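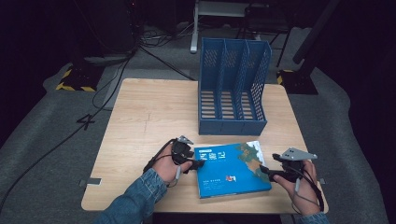 How to Set Up a Household Paper File

Nedell Public Library, Home Records Guide

This guide explains how to sort, label, and store the papers a household needs to keep. It is intended for residents who are starting a file for the first time and for those taking over the records of a relative. The work can be done in one afternoon if the papers are already in one place.

What you will need

A box of letter-size folders
A pen with dark, permanent ink
Adhesive labels
An upright organizer or a drawer deep enough for folders
A bag for papers to be shredded

Step 1. Gather the papers

Collect papers from every room before you begin sorting. Check coat pockets, kitchen drawers, and the glove compartment of the car. Leave envelopes unopened until everything has been brought to the table.

Step 2. Make three piles

Place papers in one of three piles: current, long-term, and discard. Current papers are those that require a payment, a reply, or a signature. Long-term papers include deeds, titles, birth and marriage records, insurance policies, and tax returns. Expired coupons, duplicate statements, and old catalogs may be discarded.

If you are unsure whether a tax or legal paper may be thrown away, keep it and consult your tax preparer or attorney.

Step 3. Name the folders

Use short names that every adult in the household will recognize. "Car" is preferable to "Vehicle Ownership and Maintenance." Write the name on the tab and again on the front of the folder. Most households can manage with 17 or 18 folders. A folder holding a single sheet should be combined with another.

Step 4. Arrange and store

Keep current papers upright, within reach of the place where bills are paid. File the newest sheet at the front. Store long-term papers separately, away from water pipes and direct sunlight. Remove rubber bands and metal clips before storage.

Step 5. Review the file

Review the file each October. Move completed items out of the current section and replace any label that has faded.

Shredding and further help

Residents of Nedell and Trullano may bring papers for shredding to the Tuhumury Branch, Room 636, until 4:30 p.m. Remove binders and plastic covers beforehand. Printed copies of this guide are available at the front desk; ask for Leaflet 1676.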